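Wallpaper Patterns and How Large a Small Room Feels
Student project report, Interior Materials module

1. Background

Our group wanted to find out if the scale of a wallpaper pattern changes how big people think a room is. Most decorating guides say large prints make a small room feel smaller. We could not find much testing behind this, so we set up our own.

The work was done in a storage room on the ground floor of the Jaunzems building. It has one door and no window, so the light stayed the same all day. We used three papers in the same beige tone: a plain one, a small dotted one sold as Skivby, and a large leaf print sold as Zodlow.

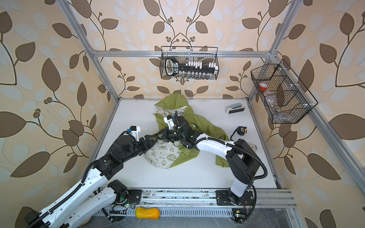

2. Method

We asked 16 students from other courses to take part. Each person stood on a tape mark just inside the door for two minutes and then wrote down how wide they thought the room was. They also rated it from 1 to 7, where 1 was "very cramped" and 7 was "very open".

The papers were hung on removable boards so we could change them between sessions. Changing a full set took roughly 2 hours, mostly lost on lining up the joints. Everyone saw all three papers, with at least a day between visits. We changed the order from person to person so that the plain paper did not always come first.

3. Results

The plain paper got the highest openness ratings, as we expected. The small dots came out lowest. Several people wrote that the dots made them want to look away, and one called the pattern "itchy". The leaf print landed in the middle, closer to the plain paper than to the dots.

Width guesses were less clear. Seven people gave the same guess for all three papers, which may mean they remembered their first answer. We should have used a different question on the second and third visits.
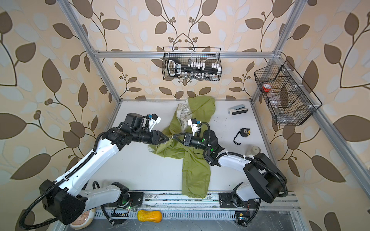 4. Discussion

Contrast probably matters as much as scale. Our dots were dark on a light ground and close together, so there was nowhere for the eye to rest. Large prints tend to leave more open ground between the shapes. Where big brown leaves share a beige background with pale blue-gray ones, as in the picture, the lighter leaves stand out less and the dark ones do most of the work. A fair test would keep the contrast fixed and change only the size. We did not do that – the three papers were picked from what the Nosent shop had in stock.

Sixteen people is also a small group, and all of them were students. We would not use these results to give advice on a real room yet.

5. Next steps

Repeat the test with one print at two sizes, and ask about ceiling height as well as width.

Last updated: August

Related reports
Paint sheen and glare in corridors
Removable wall boards: cost and reuse
Curtain length and window size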